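**Re: [zullia-list] Red kit, again**

> Whoever does the Zullia wash: please could the reds go in on their own this time? My socks have been pink since October.
> Mathias end of the corridor

Reds are on their own, as decreed. So far that means one item in the basket, and it has white trim, so whoever designed it wasn't thinking of us. If yours is still in a bag somewhere, bring it down before I put it on at 60.

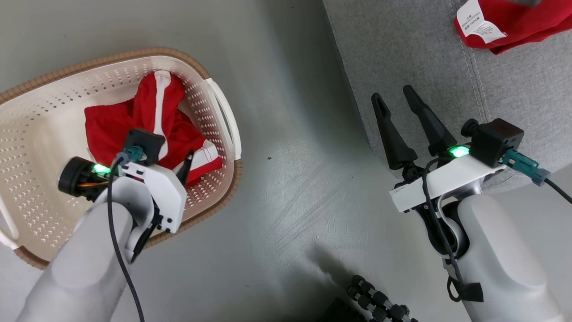 *The red wash, by the grey sofa.*

Pink socks are not refundable.

Delia end of the corridor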